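Pever Supper Club
Minutes of the Fall Members' Meeting
Oct 24, 2023, Tetteh Room, downstairs

The meeting got going a little late, as it usually does, on account of the soup. We had a good turnout considering the rain, and it was lovely to see several faces we hadn't seen since before the summer break. Coats went on the rack in the hall and people are kindly asked to check they went home with the right one, as a gray one with a torn pocket lining is still there.

Minutes of the last meeting
These were read and accepted with one correction. The dish that ran out early at the summer supper was the corn pudding and not the bean salad. The maker of the bean salad wished this to be recorded, and it is hereby recorded with our thanks, as there was plenty of bean salad and it was very good.

Money
We have $2,883 in the account. The summer supper cleared $367 after the hall and the ice were paid for, a nicer result than any of us expected given the heat that evening. A question was asked about whether we should be holding on to so much. The feeling in the room was that the stove will have to be replaced before long and that it would be a comfort to have the money sitting there when the day comes. One member felt strongly that suppers should cost less for families with small children, and there was a lot of nodding. It was agreed that children under ten will eat free from now on, starting with the next supper.

The stove
The left back burner is still not lighting. The repair people at Brulus came out and were very pleasant about it, and they have ordered a part. Until it arrives, please use the front burners and leave the back left knob alone, even if you feel you have the knack of it. The oven itself is fine but runs hot, so pies should be checked early.

There was a longish talk about whether to repair or replace. Those who cook on it most would like a stove with a wider oven that takes two full sheet pans side by side. Others are fond of the old one. We will wait to see how it does with the new part and come back to this in March.

Tickets
We tried Ludetix for the summer supper and opinions were mixed. People who booked on their phones found it simple, and the list at the door was a great deal easier to read than the old notebook. On the other hand, some of our longtime guests don't book anything online and two of them were nearly turned away, and we all felt bad about it. After some discussion it was agreed to keep Ludetix for most of the seats and hold back one long table for people who telephone or simply turn up. The vote was in favor, with 3 against.

Winter supper
Chicken and dumplings won out over pot roast – narrowly, and after a good deal of campaigning. There will be a mushroom version for those who don't eat meat, cooked in its own pot with its own spoon. Rolls will be baked the same afternoon, and anybody who would like to learn to shape them is welcome to come at 2 and bring an apron. For dessert we are asking for apple things of any kind. Crisps, cakes and pies are all welcome, and please put a slip of paper under the dish saying whether there are nuts in it.

The music question was raised again. We enjoyed the accordion very much last time but it was hard to hear one another at the near tables, so the player will be asked to set up by the stage steps. Tablecloths are to be taken home and washed by whoever takes them, and brought back ironed if at all possible, though folded is fine.

Leftovers
It was pointed out that a good deal of food went in the trash after the summer supper, simply from nobody having brought anything to carry it home in. Members are asked to bring a lidded container or two from home, marked with their name. Foil and plastic wrap will be kept in the drawer by the sink, and whoever uses the last of a roll should write it on the shopping list on the door. Soup should be cooled before it goes in the refrigerator, please, and in shallow pans if we have them clean.

Any other business
The big ladle is missing. It has been missing since spring, and if it is in your kitchen we would be so glad to have it back, no questions asked. The recipe binder is getting very full and somewhat sticky, and an offer to type up the older pages was gratefully accepted. Handwritten originals will be kept at the back in plastic sleeves, as several are in the handwriting of members no longer with us.

The meeting closed and the rest of the soup was eaten.
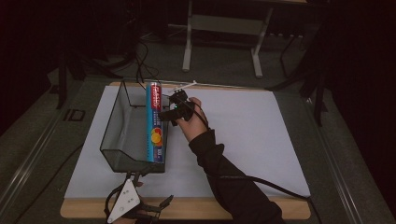
Pever Supper Club – Kitchen and Pantry Group

Corrections to these minutes can be left in the box outside the Tetteh Room or mentioned to whoever is washing up.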